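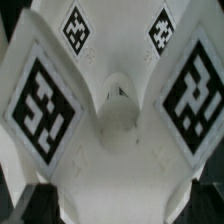

3. What riders remember

I asked 34 bus riders in Neltgate to write down the timetable for their own stop, from memory, and I loved reading every single sheet! Most got the first bus right. The late ones were a mess – mine too, when I tried it.

Figure 3. White arm and gripper over a black table, green backdrop. 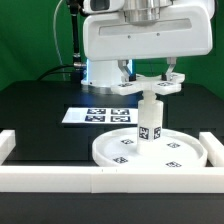
3.1 The Mosquera stop

Only 8 buses a day call at Mosquera, and people there knew them cold. My guess is that a missed bus hurts more when the next one is hours off.
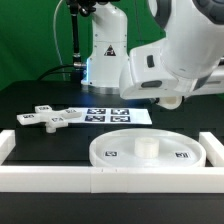
Demyd Kushnir thinks I'm giving the gaps too much credit, and that Mosquera riders simply talk to each other more while they wait. Fair point, and I can't rule it out with one survey from December.

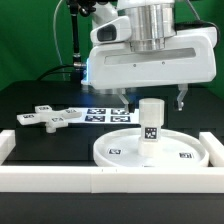 Brayan Ccori
Lead author

I'd like to run the whole thing again on the Loris line, where the printed timetable came down last year.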